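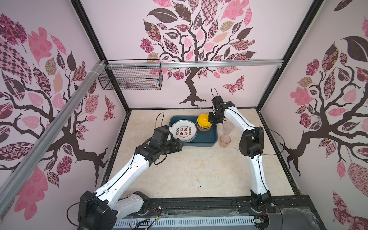

*Plate, bowls and tray between the two arms.*

## Rain water at our school, the second try

On Thursday evening I went to the parents' meeting at the Ilta school, where my daughter goes. The subject was the rain water tank for the new gym building. I wrote some notes on my phone and I want to put them here before I forget the details.

The plan is simple to understand. The gym has a large flat roof, and the water from it should go to a tank under the small parking lot. From the tank it goes to the toilets and to the garden behind the kitchen. The drinking water stays on the town pipe, and many parents were glad to hear this.

We saw two offers. The first is from Godetti, and they want to put one big concrete tank. The second is from Fidero, with six plastic tanks connected together. I am not an engineer, but I liked the second one more. If one tank has a leak, the school can close it and continue to use the others. The Godetti offer has a longer guarantee, 30 years, and the man beside me repeated this number to me several times.

Then came the question of the pump noise. The pump room would be next to the music room, and the drawing showed only a thin wall. The architect promised to move it to the other side, near the bicycles. I hope this will be in the new drawing, because the old one has still the same mistake that we talked about in spring.

Families are also asked to help with the garden part. A rain barrel for the younger classes costs 899 with the stand and the filter, and each class can decide if it wants one. My daughter's class has said yes already. They want to grow beans and, for some reason, only yellow flowers.

The work cannot start before the road on Ban Street is open again, so the trucks have a way to come in. The school board votes in September. The meeting finished after 7 and it was raining quite strongly when I walked home, with all this water going down the street into the drain.

I still need to send my question about who cleans the filters in the summer vacation.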